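**Plodon gripper slowly letting go of toy food, play kitchen cell**

**wristjoint_mo** - posted Jun 11, 2020

Quick one, hopefully. We have a Gorisard arm with the Plodon two finger gripper working over a toy kitchen. Pick and place stuff mostly, blocks and play food. Ran fine till sometime in May, now it lets go of anything round. Blocks are ok. Carrot is the worst, it picks up fine, then halfway across the counter the tip starts to sag and it either rolls out or hits the faucet on the way down.

Tried so far:

- raised the grip force 2 steps, no change
- wiped the fingers with a dry cloth
- slowed the move down, helps a bit but the cycle is way too long now
- re-homed the gripper, twice

Didn't touch the wrist cables. Can't really swap the gripper, the spare is at our Farkholm site and it takes up to 14 days to get anything sent over. Pads? Or is the motor going?

---

**benchrat**

Motor

---

**padsandshims**

Not the motor, or I doubt it. If blocks hold and round stuff doesn't its nearly always the pads. Flat block gives you the whole pad face. Carrot gives you one thin line of contact, so any glaze or wear shows up there first.

Do this, in order:

1. Arm parked, power off, air or no air doesn't matter on the Plodon.
2. Look at the pads from the side. If the middle is dished, replace them. Both, never just one.
3. If they look flat, scuff with fine sandpaper, wipe with alcohol, let them dry properly. A dry cloth just pushes the grease around.
4. Check the 4 little screws on the finger mounts. Ours back out. One loose screw and the fingers toe out at the tips, then you're only holding at the top of the pad.
5. Close on a strip of paper and tug. Should drag the same at the tip and the root.

Put your force back where it was before you do any of that. Cranking it up on hard plastic just squirts the thing out sideways.

We use Masson pads, the soft grade. They wear quicker but they hold. Hard grade was useless on play food.

---

**wristjoint_mo**

ok so two screws loose on the left finger, and yes the pads are dished. Not a lot but you can feel it with a nail. Scuffed them for now, paper test is better at the tip. Ordering the Massons. Still get a little sag on the carrot though?

---

**late_shift_cell**

Agree with the pads answer, but check your pick point too. Sag at the tip usually means you are grabbing too close to the green end. After you had the fingers off the offset has probably moved, so re-teach it, don't just trust the old number. Ours was out 4 mm after a pad change and that was plenty.

What I do - jog to the pick by hand, gripper straight down, close on the middle of the carrot, lift it clear of the cooktop and whatever is standing on it, then stop and look at it from the front. A slight tip down is fine. If it keeps creeping while you stand there, back to the pads. Save the point only when it stays put. Then run the whole path at low speed, and watch the clearence over the faucet, the forearm goes lower than you think on that side.

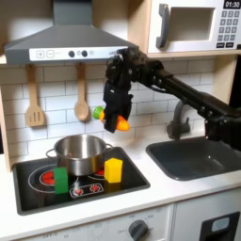

Also put a dab of the weak threadlocker on those mount screws, not the strong stuff or you'll never get them out for the next pad change. And write the new offset down somewhere that isnt the pendant.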